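Mouthguards, Night Splints and a Claim Form

I have been grinding my teeth at night for years. The evidence is two chipped lower incisors and a crown that had to be redone in March. My dentist in Vustthorpe, Lakshmi Reddy, recommended a hard acrylic splint made from a scan. What follows is mostly notes on types, cost and upkeep, for anyone who has been given the same advice.
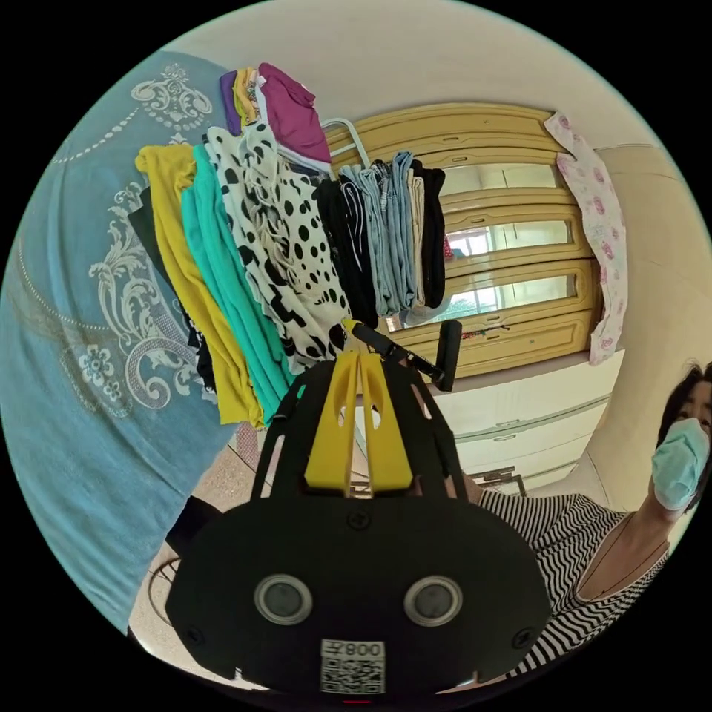
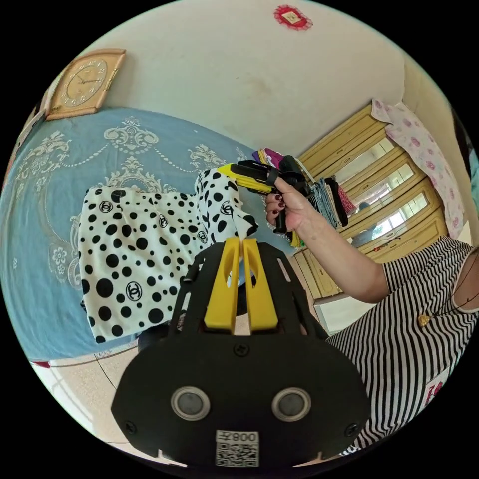 Clothes on the rack, and the polka dots on the bed.

There are three general types. The soft guard is the cheapest and can be bought at a drugstore. You heat it in water, bite into it and let it set. I went through 4 of these before the crown failed. A soft guard cushions the teeth, but some people chew on it more than they would on nothing, and I seem to be one of them. My molars had gone through the last one in 37 nights.

The second type is dual laminate, soft on the inside and hard on the biting side. It is more comfortable to put in. The layers can separate over time, and once they do it can't be repaired.

The third is the hard splint. It covers all of the upper or all of the lower teeth and is adjusted in the chair with marking paper until the contacts are even. Mine is a lower. The scan took ten minutes and the adjustment took most of an hour. Dr. Reddy ground a small amount off the left side, had me tap, and repeated this many times. I was told to come back after 3 weeks for a second adjustment, and the left side was high again.

Cost: 639 total, with the scan and both adjustments included. My plan turned down the first claim. The office had filed it with the crown work, and the plan treats a splint as a separate item with its own waiting period. Saranya Chacko at the front desk refiled it with a letter stating the diagnosis, and half was paid. If you are at the planning stage, ask for a written estimate to be sent to the insurer before the scan. It takes longer, but you know the number going in.

Cleaning is simple. Cool water, a soft brush, no toothpaste - it is abrasive and leaves scratches that hold stain. I soak it on Monday evenings in a denture tablet. Hot water can warp the acrylic. Store it dry, in a case with vents.

For the first week I drooled and woke up with tight teeth. Both went away. The jaw ache in the morning is less than it was, though I still get it after a bad night. I have not cracked anything since the splint arrived, but it is too early to say much about that.

Next checkup is in the fall. I will post a photo of the wear marks then if there are any worth showing.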